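Aug 8, 2019

Bernice Kwofie keeps her mugs on a stand. She has done it that way through three apartments and one shared house, and she now sells stands, trays and racks from a narrow shop called Surkitier. We talked at the counter before opening, with the kettle on.

She started the shop after several years buying kitchenware for a department store. "I bought what I was told would sell," she says. "Then I went home and my own cupboard door wouldn't close."

The first thing she asks customers is how many mugs they use in a week. Most people, she says, own far more than they use, and the extra ones push the good ones to the back. She doesn't tell anyone to throw things out. She asks them to put the everyday mugs where they can be reached with one hand and leave the rest in the cupboard.

A stand with 4 pegs is what she sells most. Bigger ones exist, and she stocks one from Prelgate that she doesn't much like. "You load it up and it turns into a tree. You have to take off two mugs to get at the third." She prefers a plain bar on a post, low enough to sit under a wall cabinet. Hers at home has 15 inches of clearance, and she tells people to measure before they come in. Many don't, and she takes a lot of returns.

I asked about weight. She said a heavy mug on the end of a bar will tip a stand that has a small foot, and that people find this out when they hang the first one and walk away. Her advice is to load from the middle, or to put one on each end in turn. She also wants the handle pushed all the way onto the peg.

The tray was her sister-in-law's idea. Mugs get hung up while they are still dripping, and the water sits on the wood. "I had a ring on my table for years from exactly that," Kwofie says. "Now I don't hang anything without a tray under it." She looks for a raised rim and a matte surface, since a shiny one shows every spot. The stand goes in the center, and the rest of the tray stays clear so it can be wiped without moving anything.
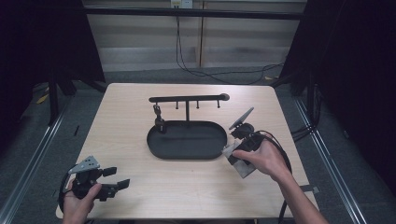
Sharada Chettiar thinks the tray should go altogether. A folded dish towel does the same job, she told me by phone, and it can go in the wash on Friday with everything else. She has used towels for years and has no rings on anything.

Kwofie laughed when I passed this on. "She's right if she changes the towel," she said. "I wouldn't. It would be there until November."

She does give way on color. Her early stock was nearly all black, tray and stand together, and it looked good on a light table. Then customers asked for white, and she ordered some from Serent. The black still sells better, though she admits it shows flour.

Before I left she unpacked a box of new pegs and checked them one at a time, running a thumb along each for rough spots. Two went back in the box. The kettle had boiled by then, and she took a mug down from the end of the bar and made herself tea.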